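Wilside Residents' Newsletter
January 6, 2022

Do we need an app to tell us how much flour to use?

Every January the same sort of leaflet comes through the door. This year's was for Prulto, a meal planning service that has been signing people up in Wilside and, I gather, in Iltine as well. You tell it how many you're feeding, it sends a week of recipes to your phone with a shopping list attached, and at the end of the month it tells you how much food you've "rescued". The leaflet says the average household could save 2,554 meals' worth of waste over its lifetime. It doesn't say whose lifetime, or what counts as a meal, or how anyone worked it out.

I wrote and asked. The reply thanked me for my interest and gave me a discount code.

I have nothing against cutting waste. We throw out too much in our house and I'd guess you do too: the bag of salad that turns to soup, the half tin of tomatoes pushed to the back of the fridge with a saucer on top. What I doubt is that we do it through lack of information. I know perfectly well the salad is going off. I can see it every time I get the milk out. I bought it on Saturday in a hopeful mood and by Monday I wanted toast.

Prulto's answer to this is exact portions. Its recipes give everything by weight, down to the last gram, and there is a good deal in the leaflet about precision. I tried the free trial for nine days to be fair to it. The lentil dish asked for 138 grams of onion. Onions don't come in that size. So you weigh one, find it's over, cut a bit off, and now you have a small piece of onion in a tub, which will be thrown away a week on Thursday. I fail to see what has been rescued. 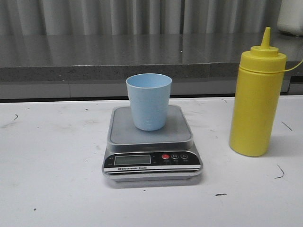
Weighing things is fine where it matters. I wouldn't bake bread without it, and anyone who has tried to follow an American cake recipe in cups will know the misery of packing down brown sugar and wondering whether they've packed it enough. Rice is worth measuring too, as most of us cook double what we need. But a soup or a stew doesn't care, and the best use for odd amounts of food is exactly the sort of cooking that has no recipe at all. A service that sends you a fresh shopping list each week, whatever is left in the cupboard, seems to me to be pointing the wrong way.

There is a place in the app where you can enter what you've already got. I entered it. It took most of an evening, and the following week's list still told me to buy cumin.

Then there's the price. The first month is cheap and after that it goes up, which the leaflet mentions on the back in grey type. To come out ahead you'd have to be wasting a fair amount of food to begin with and then stop almost completely. Some families might. A person living alone, going by my sums, would be paying to be told to eat leftovers.

I hear there was a rival called Miranda that started up last July with much the same promises, and one reader tells me she was still being charged five months after she thought she had cancelled. I can't vouch for the ins and outs of that, but do look at how you leave before you join.

The people who like Prulto do like it. A neighbour of mine says it has stopped the nightly argument over what's for tea, and I believe her. That's worth something, though it's a different thing from what is being sold, and a list of six dinners stuck to the fridge would settle the argument just as well.

If you want to try something that costs nothing, keep a scrap of paper by the bin for a fortnight and write down what goes in. Ours was nearly all bread and salad. We now freeze half the loaf on the day we buy it and have given up on bagged leaves until the spring. I don't know how many meals that comes to over a lifetime and I shan't be working it out.

Letters on this are welcome, including from anyone who has stuck with the app past the first month and can show me a bill before and after. Please leave them in the box by the library door or reply to the email edition. The next issue will have the bin collection dates, which were left out of this one for want of space.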